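Inventory

The contract gave Chaiwat Bunnag one working day to list the contents of the kitchen at Tremdale. He had asked for two. The reply from the Sesport office said one was usual for a house of that size, and that the form had been shortened.

The form had not been shortened. It had the same four columns as before: item, material, condition, disposal. Disposal had three codes. K was keep, S was sell, R was remove. Anything marked K went to the niece in a single shipment, and the shipment had a limit of 30 kilograms. Anything marked S went to the sale room at Pilurance. R went in the skip.

He began with the drawers, as he always did, since drawers held the most items and the least value. Flatware, mixed, stainless, fair, S. Corkscrew, steel and beech, worn, R. String, R. Batteries, R. A potato peeler with a handle that had been rewrapped in electrical tape at least twice, the second layer a different red from the first. He wrote: peeler, steel, repaired, R. He put it in the box for R and closed the drawer.

The wall cabinets took until 11. Most of the glassware was ordinary. One tumbler had a chip in the foot, and he ran a thumbnail over it to judge the depth. It was shallow and old, the edge already worn smooth. Someone had gone on drinking from it for years. Chipped, he wrote, and under disposal, R.

The large bowl was on the table. It had been on the table when he came in, and he had left it there to work around, which was poor practice. Larger items should be listed first, while the surfaces are clear. He went to it now.
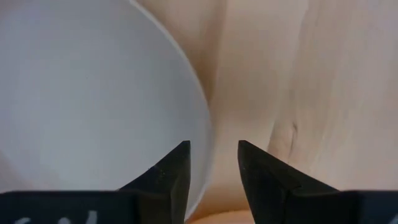 What do you do with a bowl that has no maker's mark? You list it by size, color and use, and leave the maker's column blank.

He had been told that in his first week by the man who trained him, and he had repeated it to every trainee afterward. Bowl, large, white, plain. He tapped the rim with a knuckle, listened, and wrote nothing under material for the moment. Under use he considered the choices. Mixing, serving, fruit, display. The bowl was too large for one person to serve from. The niece had said on the telephone that her aunt had eaten alone in this room since the winter her uncle died. She had said it in the tone of someone reading out a meter.

He wrote: mixing.

Then he remembered the letter. The niece had sent it with the keys, a single sheet, handwritten, and he had read it once at the office and folded it into the back of the form. It gave the location of the water shutoff, the name of the neighbor with the spare key, and the trick of the back door, which had to be lifted as it was pushed. At the bottom there was one more line. The bread bowl is probably too heavy, but if you could tell me what it weighs.

He had brought the hanging scale, as the terms required. He set the bowl in the sling, took the reading, and entered it in the margin. It was well within the limit. It was lighter than he would have guessed from across the room. He read the scale a second time with the sling turned around and got the same figure.

He crossed out mixing and wrote bread. The form had no code for bread. He initialed the correction.

At noon he ate a sandwich standing at the sink. The terms of engagement did not allow the inventory agent to use the furniture. This was a sound rule. A chair that has been sat in is a chair whose condition has been altered, however slightly, between the first inspection and the last. He had once seen a claim fail over a cane seat. He rinsed his hands, dried them on his own towel, and put the towel back in his bag so that it would not be listed.

The afternoon was for tableware. The late Mrs. Tomić had bought hers one piece at a time, as far as he could tell, over a long period and without a plan. No two adjacent colors agreed. In a sale catalog this would be called a harlequin set, and the term would add a small amount to the price. On the form there was no such term. Each piece took its own line.

He listed the pieces by color, top to bottom, left to right. Writing the colors took longer than it should have. The form asked for common names. He did not want to write pink where the thing was peach, and he did not want to write brown where it was tan. There was a green that was partly gray. He looked at it from the window side and from the door side, and it stayed partly gray.

He marked every line S. The sale room at Pilurance did well with color. He then went back to the head of the column and checked the codes against the running weight of the K shipment, which so far held a bread bowl and nothing else.

It was not his task to fill the shipment. His instructions were to mark K where the family had made a request, and the family had made, at most, half of one. There was a great deal of unused weight. He noted the remainder in pencil at the foot of the page, where it could be erased.

The rack was next. It had a board and a thin metal frame, and it had been placed where a person at the near side of the table could reach it without getting up. He tested this by standing at that side and extending an arm. He did not sit. The reach was good. The plant was beside the rack, within the same reach, so that a person could have seen to the watering and put a plate away from one position.

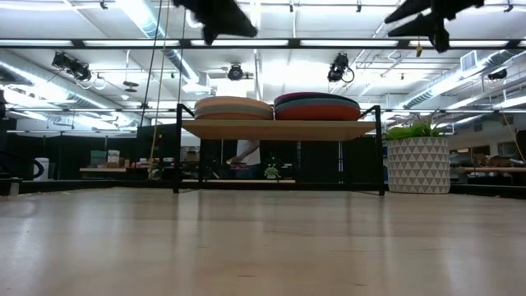

You'll want to know who gets the plant, said Delphine from the Sesport office, when he telephoned to report his progress. They always leave out the plant. It isn't contents and it isn't fixtures. Put it down as perishable and mark it R, and if somebody should happen to carry it home, well, that's removal, isn't it?

He said that he would consider the matter. She asked how many lines he had. He told her that it was more than 200, and she said that was high for one kitchen. He said it had been a kitchen in regular use. She asked whether he would finish by the end of the day and he said that he would.

After the call he listed the planter and the plant separately. Planter, round, white, gray triangles, good. The plant he had to describe by leaf, as he did not know its name. Some leaves were broad. Toward one side there were thinner, darker stems that might have been a second plant that had moved in with the first. He wrote: plant, mixed, healthy. Under disposal he left a space.

The light over the table was good enough to go on by, and he went on. Dish towels. A colander. A tin of buttons that had no reason to be in a kitchen. A calendar from December, stopped at that page, with a single entry in ballpoint on the last line: flour. He turned it over to check for value and hung it back on the nail. Then he took it down again, since it had to be listed. Calendar, paper, used, R.

He stood with it over the skip box for a length of time that he did not record.

The procedure for a query was simple. The agent marked the line Q, entered the reason, and telephoned the family for a decision. A query cost nothing but the call. In 8 years he had raised very few. Agents who raised many were considered slow, and families who received many began to want everything, or else stopped answering. He had seen both. He thought the second was worse for the paperwork.

He went back through the pages. He put a Q beside the plant. He put a Q beside the planter, for consistency. He put a Q beside the tableware, one line at a time, crossing out each S and initialing each correction, and it took a good part of the time he had left. He went to the R box and took out the peeler with the taped handle. He put a Q beside that too, and then the tumbler, and then the calendar.

The reason column was narrow. Against the first line he wrote: within weight. Against the rest he put ditto marks.

The niece answered on the fourth ring. He gave his name and that of the house, and said that he had some queries, and that none of them were urgent. He could hear a television being turned down.

"Did you weigh it?" she said.

He read her the figure. The line was quiet. He used the interval to square the pages against the edge of the counter.

"I thought it would be more," she said. "I could never lift it."

He asked how old she had been at the time. The form did not require this. She told him, and he worked it out, and said that at that age it would have been heavy.

"What else is there?" she said.

Chaiwat Bunnag looked at the clock on the stove, which was on the list, and then at the chair, which was also on the list, fair, S. He pulled it out from the table and sat down. He turned to the first page.

"There is a peeler," he said.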